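Snack storage, part two: bins, wrappers and the shelf by the back door

Posted January 2009
Filed under: Kitchen, Storage

The first part of this covered dry goods in jars. Flour, rice, lentils and so on are easy because they pour, and anything that pours takes the shape of whatever it goes in. Packaged snacks do not pour. Each packet is a pillow with a fixed amount of product and a variable amount of air, and the seal at each end adds length that holds nothing. I put off dealing with them until the shelf by the back door in the Hillwood house stopped closing properly.

The shelf is a cupboard, strictly speaking. It has two doors and one fixed board. Usable depth is 12 inches with the doors shut. The previous arrangement was a cardboard box on the lower level with everything thrown in on top of everything else. Bags at the bottom got crushed, and bags at the top pushed against the door. When Vittoria cleared it out before New Year she found crackers dated April, and she did not mean the coming one.

Requirements

I wrote down what the replacement had to do before buying anything.

It had to show what was inside without being pulled out. It had to come off the shelf with one hand. It had to be washable, because crumbs get into everything sooner or later. Packets had to go in one layer deep from the front, so that the oldest could be taken first without digging.

Lids were considered and dropped. A lid on a bin of sealed packets protects nothing that the packet is not already protecting, and it uses up height.

Bins tried

Wire baskets were first. Two of them came from Dastside, from the clearance end of the shop. The mesh is wide enough that the corner of a wrapper goes through and catches when the basket is moved. I tore one packet of biscuits that way on the first evening and took the baskets to the garage, where they now hold paint rollers.

Next was a shoe organizer hung on the inside of the door. Italo Pagano has one in his pantry and likes it. It works for bars and sachets. It does not work for anything wide, and with all the pockets loaded my door sagged enough to rub on the frame. His doors are heavier than mine and have three hinges.

The third attempt was translucent plastic bins, the open kind, and these are what I have kept. Translucent is better than clear for this job. You can tell red from blue through the side, which is enough to identify most snacks, and scratches do not show. The ones I bought are from the Skestia range. They nest when empty, which means the sides taper, which means you lose a bit of floor area compared with a straight-sided box. I measured the loss at the base and decided I could live with it.

Orientation

Flat packets can be stored lying down, standing on the long edge, or standing on the sealed end.

Lying down is stable and wastes the least air, but anything under the top one is invisible, and the weight is carried by the product. For wafers and filled biscuits this matters. For chewy things it does not.

Standing on the sealed end is how shops hang and display them, and at home it fails as soon as the row is not full. They slump.

Standing on the long edge, filed like records, is what I settled on. The printed face points forward and you flick through them. A part-empty row still leans, so I cut a divider from an old binder cover and moved it up behind the last packet. Cosimo Sartori suggested a bookend, which would be tidier. I have not found one short enough.

Sorting

Sort on the table and not in the cupboard. I tried it in the cupboard first and ended up holding packets under my chin.

The method is to empty one category onto the table, lay everything flat with the printing up, and leave gaps between the pieces. Then rank by width, because width decides which bin. Date decides the position within the bin and can wait until the second pass. Keep the destination bin at the side of the table on your dominant hand, close to the front edge, so the packet travels sideways and does not have to be lifted over the others.

Bare wood is a good surface for this. Shiny wrappers slide on it, and you can push a packet from one end instead of picking it up by the seal. On a tablecloth they drag. Strong overhead light is less helpful than you would think, as the clear margins of the plastic throw it straight back at you and the small print disappears. I turn the packet a little until the glare moves off the text.
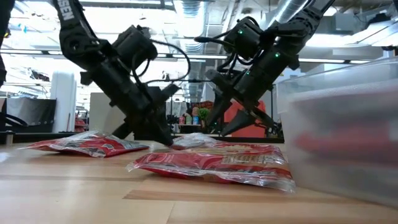

Red packets laid out flat on the table, frosted bin at the right.

Differences in size are the main nuisance at this stage. If one packet is clearly larger than its neighbors, it sets the width of the row, and the smaller ones should go in front of it or in another bin. Do not fold the seals over to make a wide packet fit. Folded plastic springs back over a day or two and lifts the packet out of line.

Labels

I did not label by product. Products change with whatever is on offer. The labels say Sweet, Salt, Lunch and Open. The last one is for packets that have been started and clipped, and it is the only bin that has needed any policing. Joseph takes from Lunch and returns to Open, correctly, most of the time. Ankit Grewal, who stayed with us over the holiday, put a half-finished bag of nuts back into Salt with no clip, and I was picking almonds out of the corners for a week.

Cost

The bins came to 14 dollars in total. The divider was free. I spent 20 minutes on the table pass and longer than that wiping out the cupboard, which had a layer of something sticky along the back that I have chosen not to identify.

Outstanding

The upper board is still too high above the lower one. There is wasted space over the bins, and the board is fixed with glued dowels, so moving it means cutting. Brunello Pace has offered me the use of his flush-trim saw. I may put in a half-depth step at the back for tins instead. Measurements to follow when I have emptied the top level, which is currently all candles.

Comments are open. If anyone has a source for bookends under five inches, please post it.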